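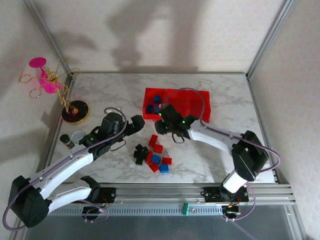 Storka planner gallery: two arms, one table

2023-08-02

Storka is the motion and task planning layer we run on the two-arm bench at Zurnthorpe. It takes block positions from the perception node, decides which arm should fetch which block, and sends joint targets to both controllers. The gallery on this page goes with release 209. It holds one still, at the top, and the captions that refer to it are grouped by the part of the software they concern. Configuration names are given as they appear in the repository.

The task is called sort_tray. Small cubes in two colours, red and blue, lie on the tabletop, and the target is the red tray near the back. The planner is given a colour, a tray and a list of detections. It is not given an order.

Captions

1. Starting state for the planner
Blue cubes in the tray, a mixed group of red and blue on the table between the grippers. A state like this is a valid entry point. Storka keeps no memory of earlier moves and plans from the current detections only, so a run can be stopped and started again at any cube.

2. Detection, colour
Red cubes and a red tray are awkward for a detector that works by hue alone. Up to release 152 the tray rim produced false red cubes, mostly at the corners. The present detector masks the tray first and looks for cubes in the remainder, then runs a second pass inside the tray with a size limit. The blue class never needed this and still uses the plain threshold.

3. Detection, table surface
The marble pattern gives weak edges that the old contour step joined to the sides of nearby cubes. Contours have been dropped. Cube yaw now comes from a fitted square, which is slower and has fewer parameters to tune. The setting is perception.yaw_fit and it should be left on for any patterned surface.

4. Shadows on the back wall
The arms and the objects throw soft grey shadows on the back wall. The workspace crop stops at the rear edge of the tabletop, and nothing above that line reaches the detector. If the camera is moved, redo the crop before anything else. Shadows on the table itself are handled by the brightness normalisation step, with the usual loss of contrast on the blue cubes.

5. Partial occlusion
The right gripper is over the front edge of the tray and hides part of the rim. The tray pose is therefore held from the last frame in which all four corners were found. The hold time is set by tray.pose_ttl. When it runs out, the planner asks the nearer arm to back off along its approach line and waits for a new pose.

6. Arm allocation
Both grippers can reach the loose group. Allocation is by cost: joint travel, plus a penalty for entering the shared zone, plus a penalty for passing over the tray. With the right arm already at the tray, the left arm normally receives the next cube on the table. Ties go to the arm that moved least recently. There is an option to fix one arm per colour, kept for comparison runs and not recommended, as it leaves one arm idle whenever a colour runs short.

7. Shared zone
The middle of the table is a single locked region. An arm must hold the lock before its gripper enters and gives it up after its wrist has left. We tried finer cells in April and removed them again. The planning time rose and the arms still waited for each other, only in more places.

8. The black cross
The flat black piece to the left of the cubes has no class in the detector. It is reported as "unknown, low" and given a keep-out margin at table height. Arms may pass above it but may not close a gripper inside the margin. Any unclassified object below the height limit is treated in the same way.

9. Static objects, rear left
The gold wire stand with the pink cup shape, the small dark jar on its side and the round lid are entered in the scene file as one box. Wire loops are poorly suited to depth matching and come back with holes, so the box is drawn by hand with a margin on each side. It costs the left arm some of its elbow range. The Liu cost term, which prefers postures away from static boxes, was added to Storka to deal with this and is on by default.

10. Cables
Each arm has a purple cable that rises in a loop above the wrist. The collision model represents the loop as a capsule attached to the wrist link, wide enough to cover its usual sag. Wrist rotation is limited in software so that the cable is not wound round the forearm. The limit is separate from the servo limit and is the smaller of the two. The thin black cable below the right gripper is not modelled.

11. Base frames
Both arms are mounted on the grooved aluminium rail along the near edge. A mounting plate that has been moved along the rail must be measured again and the new offset written to bench.yaml. The offset is checked at start-up by a touch routine, which stops with an error if the two arms disagree on the position of a common point.

Files

The scene file, the detector settings and the planner log format are in the Trondwood directory of the repository, named after the first bench. Paths have been left as they were to avoid breaking older scripts. Logs from release 152 and earlier use the previous timestamp format and need the converter in tools/.

Known faults in release 209

The planner may request a second pose hold before the first has ended. The effect is a short pause at the tray.

Closing the viewer during a plan leaves the shared zone locked. Restart the lock service to clear it.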